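Work and Automation, Unit 5
Handout: Table Clearing and Kitchen Handling at Fellthorpe

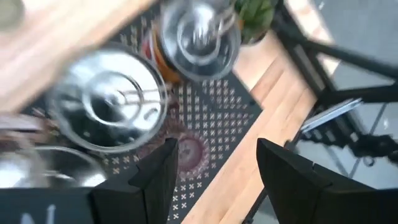
Gus Thibodeaux objected on reading the first draft of this unit that it treated the arm as a replacement for a pair of hands, when most of what changed at Fellthorpe was the order in which people did things. The objection is accepted and the unit has been rearranged to follow it.

1. The site

Fellthorpe operates a staff dining room and a small production kitchen. The kitchen serves 200 covers at lunch. Handling of pots, lids and table items was done by hand until February, when one arm with a two-finger gripper was put into service. The arm runs under a task program named Lara. Servicing is contracted to Flarkia.

2. Division of the task

Before the change, one job title covered clearing, sorting, washing and restocking. The work is now split as follows.

Arm: picks up single items from a table and sets them down at a fixed point.
Attendant: prepares the table, confirms the item class on a screen, and takes over when a pick is refused.
Washer: unchanged, except that items arrive one at a time.

Note the last entry. Under manual clearing, the washer received full trays and could set his or her own pace within a tray. Single-item arrival removes that freedom. In the literature this is called machine pacing, and it is treated in Unit 2.

3. Item properties that matter

Glass lids are a hard case. The surface is transparent and reflective, so depth readings are unreliable, and the usable grip area is limited to the knob or handle. A circular knob and a looped handle need different approach angles. Polished steel pots give similar reading errors at the rim. Placemats and coasters are thin and lie flat - the gripper has to come in very low, and the attendant is often faster.

A second difficulty is overlap. A coaster resting on a placemat may be read as one object. The attendant separates them by hand or marks them on the screen.

4. Refused picks

A refused pick is one in which the arm stops before closing its fingers and asks for help. In the first trial of 600 picks, 100 were refused. Each refusal calls the attendant away from whatever he or she is doing. Genivaldo Fontes, shift lead, logged these calls and found that the interruptions were a greater source of complaint than the total workload. The log is in the course folder.

Two remedies were tried:
(a) Refusals held in a queue and cleared every 5 minutes.
(b) Lids excluded from the arm's work altogether.

Remedy (b) was kept. It lowered the number of tasks given to the arm, and the attendants preferred it.

5. Skill and pay

The attendant post was first graded the same as the former clearing post. Fontes argued that confirming item classes and recovering from a stop were new duties. The grade was reviewed and raised one step. The washer post was not reviewed - students should consider whether it ought to have been, given section 2.

6. For the next meeting

Read Thái, chapter on pacing and buffers. Prepare one page on where a buffer could be placed between the arm and the washer, and what it would cost in floor space. State your assumptions on tray size. Bring the Fontes log in printed form.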